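Two arms, one tablecloth of cables: notes from January

Filed under: Sidport build

The second arm is now on the base and both run from the same controller. I have been calling the whole thing Sidport since the first drawing, and it is too late to change the name. What follows is mostly a record of what I altered since the last post, for my own use and for Reshma Rampersad, who asked about the power side.

Power first. Each arm had its own supply, and the grounds met only through the USB hub. With one arm moving that was fine. With both moving, the left one dropped off the bus whenever the right one lifted anything. I spent two evenings on the software before measuring the supply, and the measurement took a minute. Both arms now share a single supply with a proper star ground, and the dropouts have stopped. Reshma, the answer to your question is yes, you were right about the hub.

Cabling is still poor. The joint cables hang in loops on the outside of the arms, and a loop that is long enough for the full range of the elbow is also long enough to catch on things. Cor Cuypers suggested running them inside the segments. I opened one up to look. There is room for the cable but none for the connector, so it would mean cutting and re-soldering every lead. Not this month.

The base is heavier than it was. I added ballast low down at the back after a reach test at full extension lifted the rear feet off the floor. The reach limit in software is set short of that point anyway, but I would like the mechanics to be safe when the software is wrong.

Calibration next. I had been storing joint offsets in a text file and editing them by hand, which worked until I swapped a wrist and forgot which file belonged to it. Each wrist now has its offsets stored under its own serial number and the controller refuses to start if the number is unknown. This has annoyed me twice already and been correct both times.

The gripper work is where most of the time goes. Rigid objects are easy: close until the motor current rises, then stop. Soft ones give a slow rise with no clear edge, and the fixed threshold I was using is either too low to hold or high enough to crush. I now look at the slope of the current over the last 40 samples and stop when it flattens. Toon Desmet wrote the filter and I have only changed the constants.

For soft targets I use whatever is in the sitting room. A cushion on a child's chair is a good one, as the seat is low and the surface gives under the fingers. 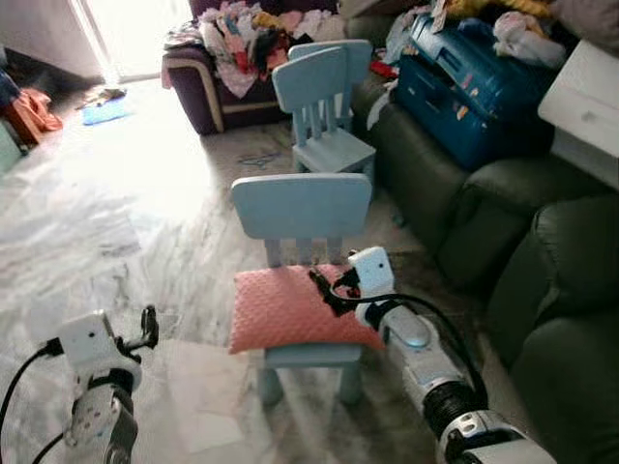 Right gripper down on the cushion, left one open. Spare chair behind.

Approach height is the remaining problem. The depth reading on quilted fabric is noisy, so the controller does not know exactly where the top surface begins. At present it descends slowly until the wrist sees a small load, then backs off and closes. That is safe but tedious to watch. A better estimate from the camera would let it come down at normal speed for most of the distance.

Still to do: strain relief on the left wrist cable, a second emergency stop that can be reached from the sofa, and a log viewer that does not fall over when the file passes 2,000 lines. The strain relief parts are printed and only need fitting.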